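Search this site
Search
28 comments – 445 shares

Let the Students Tie the Knots Slowly

By Vilhjálmur Bech
October 8, 2026

In our student project the most common question from visitors is how fast the robot can sew. I understand the question. A stopwatch gives a number, and a number is easy to put on a poster. But I have helped with this course for several years, and I have come to believe that we should take the clock away from the first half of it.

The course is called Coseck. It is small, and it ends every November with an open evening where the teams show their work to parents, to other students and to a few guests from the hospital. Each team learns to close cuts in a practice pad with two robotic instruments and black suture thread. Until last year the final score was mostly time. The team that closed the wound first got the most points, and the quality of the stitches was looked at only when two teams were close.
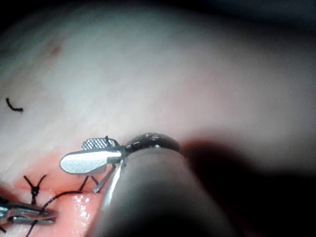 I do not say that speed has no value. A slow surgeon is a problem for the patient, and a slow program is a problem for the engineer. My point is about the order in which things are learned. A student who is told to be fast on the first day will pull the thread too hard. Then the edges of the cut fold over each other and the stitch looks closed, but it holds badly. The student does not see this, as the clock has already stopped and the next team is waiting.

The team named Anis taught me this. At the open evening they finished in 238 seconds and everybody clapped. Later I looked at their pad with a needle in my hand and lifted the stitches one by one. Two of them opened with almost no force. The team named Wosden needed 445 seconds and lost, and I could not open any of their stitches without cutting. I gave the prize to Anis because the rules said so. I was not happy on the way home.

Thread is the part that beginners respect the least. They watch the jaws of the instrument and forget what hangs behind them. A long strand makes loops on the pad, and a loop can go under an instrument or around a finished knot. Good students learn to stop and look where all of the thread is lying before they pull. This habit costs time – and under the old rules, it cost points too.

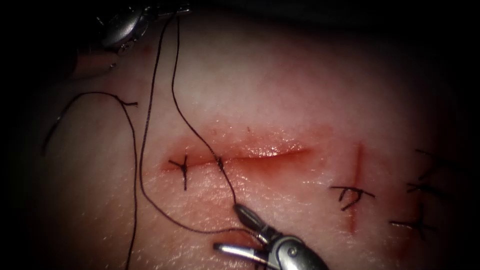 What I would change

First, no timing in the first eight lessons. The students tie, they look, they pull on the knot, and they write one sentence in the notebook about what they would do differently.

Second, old stitches stay in the pad until the end of the lesson. Many students want to cut out the ugly ones at once. I ask them to leave them, so they can compare the first knot with the last one.

Third, at the open evening the time should count only for the stitches that hold. If a stitch opens under a gentle pull, it gets zero, no matter how quickly it was made.

A colleague from the Manalastas workshop, where our pads are prepared, told me that this will make the evening boring for the public. Maybe he is right. Watching a person wait and think is not exciting. Still, I have seen parents stand quietly for a long time when a student explained to them why a knot must lie flat – and they asked better questions than how fast.

The rules for this year are still open for discussion, and the teams will vote on them. I will vote for the slow version and I hope that Wosden, who are coming back, will do the same.

28 comments
Share this article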